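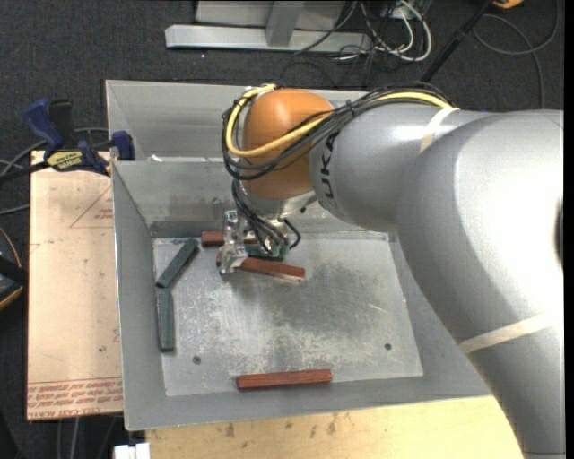
Projects > Tarkesholm > Progress reports

WORKSHOP AND MATERIALS

The sorting trays at Tarkesholm are now in use. The small blocks, red-brown and dark green among them, are kept in a grey sheet-metal bin. The old boxes have gone back to Govness.

Hoi-yan Tseng ran 9 sessions up to February against 13 planned. The other four will be held next quarter — the room was closed for rewiring.

Spending is within budget. We ask to carry over the money for 2 more bins, to be ordered from Wetine once Ka-ming Chow has agreed the sizes.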